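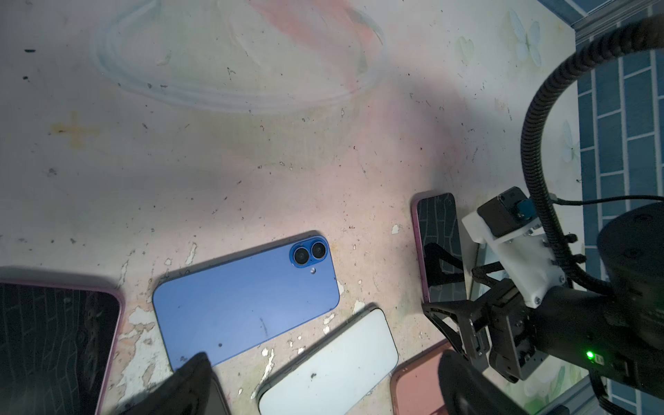
*Phones on the butterfly table*

**Getting to Junditz Gorge from Drulima without a car?**

### tessa_wanders

Hi all, first post in this section, though I've been reading it for ages. My sister and I are off to Junditz in July and I'm going round in circles trying to work out the last bit of the journey.

We get into Drulima on the overnight train (6.40 in the morning, ouch) and want to do the boat trip through the gorge, sleep somewhere nearby and come back the next day. Neither of us drives. I passed my test years ago and haven't sat behind a wheel since, and she never bothered learning, so please don't tell me to hire a car!

What I've got so far:

- Drulima to Etar is 54 km on a proper road, and a bus goes there
- Etar to the boat landing is the bit I can't work out
- Kravets run the boats, and there are 2 sailings a day

Is there anything between Etar and the landing? The map shows a dotted line, which could mean a lovely footpath or a goat track. Also, is one night enough? My sister wants to swim and I want to sit with a book and look at cliffs, so we aren't ambitious.

### oldcanoe

Welcome! You've got the bones of it right. The bus drops you in the square at Etar, next to the bakery, and from there the landing is a pleasant walk downhill through the walnut trees. I did it with a full pack and a bad knee. The dotted line is the footpath, and it's signed with yellow paint all the way.

Be warned that it ends in steps. Lots and lots of steps. There's a board at the top saying 600, and I believed it by the time I reached the bottom. Lovely going down, less so the next day.

One night is plenty if all you want is the boat and a swim. I'd do the afternoon boat, because you get the light on the far wall and the school parties have gone by then.

### pim_and_the_tent

I'm going to disagree with oldcanoe about the afternoon boat. In July the wind gets up the gorge after lunch and the water goes choppy, and if it's bad enough Kravets just don't sail. We sat on that landing stage all afternoon eating crisps and then had to climb back up again, having seen precisely one bend of river. Take the morning boat, every time.

I know that means staying in Etar the night before, but if you're sleeping there anyway, swap it round. Arrive, have a lazy day, go up to the viewpoint in the evening, then get the boat in the morning and the bus back. You'll be rested too. I wouldn't want to do anything straight off that night train (the middle bunks are awful, by the way, you can't sit up in them).

### oldcanoe

Well, I've been in July more than once and never had one cancelled, so I think you were unlucky, Pim! But I do agree about not rushing off the train. There's a café on the station side of the square in Drulima that opens early and doesn't mind if you sit there looking like death over one coffee.

### tessa_wanders

Thank you both, this is so useful already. The 600 steps have gone down badly with my sister. Is there a way round them? And where do people sleep in Etar? I can only find one guesthouse online and the pictures are all of the dog.

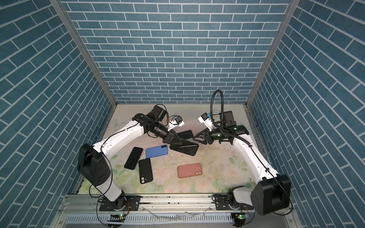 ### Marl_B

That'll be Sanne Jansen's place, and the dog is very nice. So is the breakfast. Ring her, don't email. I emailed in spring and got an answer when I was already home and had done the washing. She has a few rooms over the barn and lets people camp in the orchard if the rooms are taken.

For the steps: yes, you can go round by the river road. It's 32 km from Etar because it goes right out over the back of the plateau and in again, and it's gravel for most of the way. There's a shared van from the square on boat days. You pay the driver in cash and he goes when he's full. It's bumpy, I'll say that for it. I went with a plate of cherries on my lap that I'd bought off a woman at the bus stop, and I was picking them out of my sleeves at the other end.

It takes ages compared to walking, but if anyone's knees are dodgy, I'd do it for the way back and walk down on the way there. Best of both.

### pim_and_the_tent

The van doesn't always run. It didn't when we were there, or we'd have been on it!! I'd ask at the bakery the night before, they seem to know everything. Please don't plan your train home around it.

### Marl_B

Fair point, I should have said. Always ask. And don't count on it for the last bus back to Drulima, because the two aren't timed to meet. I've seen people come haring across the square with their bags as the bus went round the corner.

### granite_gwen

Can I be the grump and say I think everybody's talking about the wrong end of the gorge? The boat's fine. It's a boat. You sit in rows, someone shouts about eagles over an engine and you come back with a wet bottom. If you've gone all that way, walk the rim path from Etar instead. It costs nothing, there's hardly a soul on it past the first viewpoint, and you look straight down onto the boats looking tiny.

I used the little booklet by Lionel Aubert, which they sell in the tourist office in Drulima. The maps are hand-drawn and a bit wobbly, but he's good on where the springs are, and in summer that matters more than anything. The rim gets no shade at all in the middle of the day. I start at first light and I'm back with my feet in a bucket before lunch.

### oldcanoe

Gwen, you say this in every Junditz thread and I'll say what I always say: you can't see the caves from the rim! The part where the walls close in and it goes cold and everyone stops talking, you only get that from the water. I love the rim path too, but I wouldn't send anyone there in place of the boat on a first visit.

### granite_gwen

And I'll say what I always say back, which is that you can paddle in yourself from the beach and skip the shouting man altogether. But all right. With a sister who hates steps, the boat wins. I'll give you that one.

### tessa_wanders

Ha, I feel I've walked in on a long marriage. Could we do the boat in the morning and then just the first bit of the rim path later, to the viewpoint you mentioned? How hard is that part? And can you swim at the landing or do you have to go somewhere else?

### granite_gwen

First viewpoint is easy, trainers are fine, it's a farm track for most of it. Go out past the church and keep the wall on your left until it runs out. There's a bench. Beyond the bench it gets narrow and if either of you is funny about drops I'd stop there and eat your sandwich.

### Marl_B

Swimming: not at the landing itself, the boatmen get very cross. Walk upstream along the shingle and there's a bend with slow water where all the local kids go. It's COLD. My husband went in up to his waist making a noise like a kettle and that was his swim. Take something for your feet, because the stones are horrible, and keep an eye on your stuff if the water level's changing. There's a dam further up and they do let water through.

No shop down there either. Buy lunch in Etar. The bakery does a cheese and spinach thing that travels well, even in a hot rucksack.

### pim_and_the_tent

Couple of other bits I wish I'd known:

- Kravets take bookings by phone but only hold your seat until shortly before sailing, so get there early and give your name at the hut
- sit on the left going in, because they turn round at the top and you'll be facing the better side again coming out
- bring a jumper even if it's boiling in the village
- the cash machine in Etar was out of order all the time we were there, so get money in Drulima

And the toilets at the landing are fine, surprisingly! Bring your own paper.

### oldcanoe

Left going in, seconded. Look at that, we've agreed on something.

### quietcarriage

Popping in about the train as I've just done it. If you're two people you can ask for the bunks at the end of the carriage, away from the door. They won't offer, you have to ask at the ticket window. And don't trust the time on the timetable, we were late in by long enough that the first bus to Etar had gone. The next one wasn't until late morning. I had a nap on my bag in the park and got a very odd sunburn, one ear and half my neck.

### tessa_wanders

OK, I've rung Sanne and we've got a room! She was lovely, the dog barked the whole way through. She says the van should be running in July but to ask at the bakery, so that's Pim and Marl both vindicated.

So the plan now: night train, coffee and a sulk in Drulima, cash, Aubert's booklet, bus to Etar, viewpoint and bench in the evening. Then the morning boat, down the steps and (please, please) back up by van. I've decided to stay a second night so there's no racing for the bus, and my sister can have a proper go at the cold water.

Last question, does anyone know if Kravets mind a big rucksack on board or should we leave them at Sanne's?

### Marl_B

Leave them at Sanne's. There's a cupboard under her stairs, she'll just tell you to shove them in. And take her some decent tea if you've got room, she's always moaning she can't get any.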